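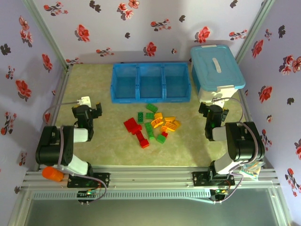 Zweiarmige Sortierzelle in Nerthorpe erhält festen Wartungsplan

Nerthorpe, 21. Juni 2024. Die Firma Rivel hat den Wartungsplan für ihre zweiarmige Sortierzelle neu geordnet und gibt ihn ab Juli auch an Kunden weiter. Der Plan umfasst 11 Prüfpunkte und wurde von Bart Groen und Ineke Groen geschrieben, welche die Zelle seit dem Aufbau betreuen. Er ersetzt die bisherigen Notizen, die in zwei verschiedenen Heften geführt wurden.

Die Zelle arbeitet mit Spielbausteinen. Beide Arme stehen auf derselben Aluminiumschiene an der vorderen Kante, und jeder Arm hat unter seiner Montageplatte eine eigene kleine Platine. Am Anfang jeder Schicht werden zuerst die Schrauben an der Schiene geprüft, danach die Kabel, welche vom Greifer zurück über den Arm laufen. Das Kabel muss in jeder Stellung einen freien Bogen behalten. Liegt es zu eng an, wird es neu verlegt, bevor der Arm Strom bekommt.

„Früher haben wir das Kabel erst angesehen, wenn ein Fehler gemeldet wurde“, erklärt Ineke Groen. „Wir haben dadurch im Frühling fünf Arbeitstage verloren. Jetzt dauert die Kontrolle wenige Minuten, und sie steht ganz oben auf dem Blatt.“

Nach dem Einschalten fahren beide Arme in die Grundstellung. Weicht ein Gelenk davon ab, wird es einzeln neu eingestellt. Der zweite Arm bleibt während dieser Zeit ohne Strom. Die Werte werden in eine Tabelle eingetragen, die zur Zelle gehört und nicht zu der Person, die gerade Dienst hat.

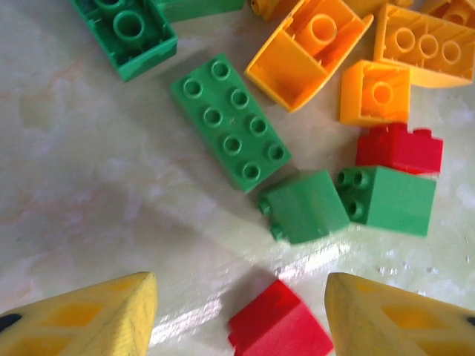 Für die Pflege der Greifer ist Bart Groen verantwortlich. Die Finger werden nach bis zu 148 Betriebsstunden abgenommen, mit einer weichen Bürste gereinigt und wieder befestigt. Besondere Sorgfalt verlangen die rautenförmigen Vertiefungen in den gelben Fingern, in welchen sich feiner Staub sammeln kann. Danach wird die Öffnung der Finger an einem roten Baustein kontrolliert, der zwischen den beiden Spitzen steht. Zum gleichen Arbeitsgang gehört auch die Kamera am Greifer: Helle Lichtstreifen auf der Unterlage, wie hier zwischen den Steinen, werden im Protokoll vermerkt, und die Lampe wird bei Bedarf gedreht.

Die Ersatzfinger liefert die Werkstatt Baert, die Kabelsätze kommen von Brunetti. Ein Satz Finger kostet 83 Euro und ist bei Rivel immer auf Lager. Kunden, die schon eine Zelle dieser Bauart besitzen, bekommen den Wartungsplan ohne Berechnung. Er liegt auf Deutsch und Niederländisch vor.

Fragen zum Plan und zum Versand der Unterlagen beantwortet Ineke Groen, Rivel, Abteilung Service, Nerthorpe. Der Abdruck dieser Mitteilung ist frei, um ein Belegexemplar wird gebeten.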